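Veikko Laaksonen hands me the controllers and wishes me luck. I've got the robot for 40 minutes.

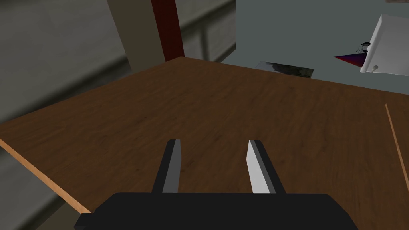 My first go is dreadful. I overshoot, swear, back up. Between the fingers and the far edge there's a lot of bare brown tabletop, and I cross it like a learner driver – all jerks. Veikko saves the run anyway.

By my ninth try I'm using both arms and rather enjoying myself!

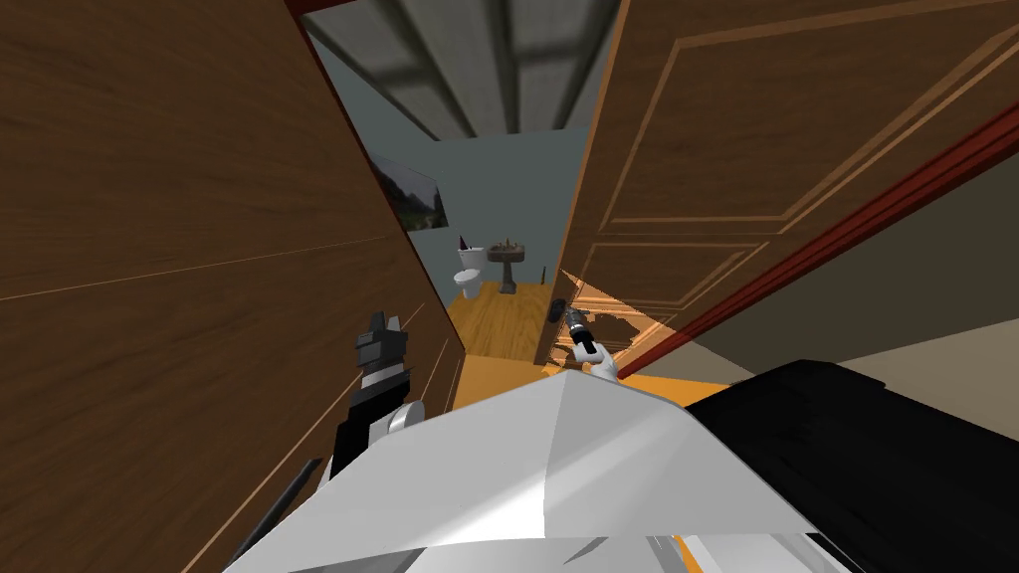 Handing it over

Berkano wants 413 runs like mine, only smoother.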